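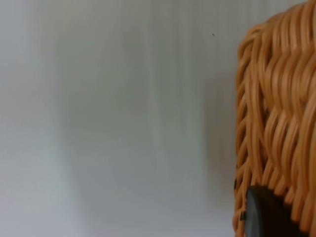
In praise of the bare wall

My sister came to stay in July, and within an hour of putting her bag down she had asked me when I was going to finish the sitting room. I told her it was finished. She looked at the long wall opposite the window, the one with nothing on it, and then she looked at me with the sort of kindness people usually save for the recently bereaved.

I have been thinking about it ever since, because I do believe that a wall can be left alone, and I hadn't realised until then how odd this makes me. Most of the homes I visit (and I love visiting people's homes, I am terribly nosy) have something on every upright surface. There are prints and clocks and shelves for holding small things that would otherwise have to go on other shelves. I don't mind any of it. Some of it is lovely. But I do come home afterwards and sit down across from my blank wall with a cup of tea and feel my shoulders drop.

The shops don't help, of course. The Groleo catalogue comes through my door whether I ask for it or not, and the last one had 71 pages of what it calls wall solutions, as though the wall had been a problem. I went through the whole thing with a pencil, quite prepared to be tempted, and marked one hook. Tornell, where I bought my curtains, sends me emails about gallery sets, which are 6 pictures chosen by somebody else to look as if you had collected them over a lifetime. They cost £100. I would so much sooner wait and have one picture that I came by properly, even if it takes me years, and if it never turns up I shall have had the wall to look at in the meantime.

And there is a good deal to look at! People say a plain wall is dull, but I think they have only seen theirs at night with the big light on. Mine is painted in an off-white from Bodnár, nothing fancy, and it changes all day long. First thing it is nearly blue. By four in the afternoon in winter it has gone the colour of weak tea, and when the neighbour's birch is moving there are shadows going to and fro across it that I have watched for far longer than I would admit to my sister. You can't see any of that through a gallery set.

I grew up in a flat in Priveck with four of us children and a great many calendars. My mother hung up every one she was given, from the butcher, the chemist and the coal merchant, and she never took down the old ones because it seemed rude. I remember it very fondly, and I wouldn't have had her change a thing. But I shared a bedroom until I left home, and every inch of it belonged to somebody or was being argued over, so perhaps a stretch of wall that nobody is using feels to me like riches. I offer that only as a guess – we are none of us very good at knowing why we like what we like.

My sister has since posted me a framed map. It is a handsome thing and I was touched, and I've hung it in the hall, where there was already a nail.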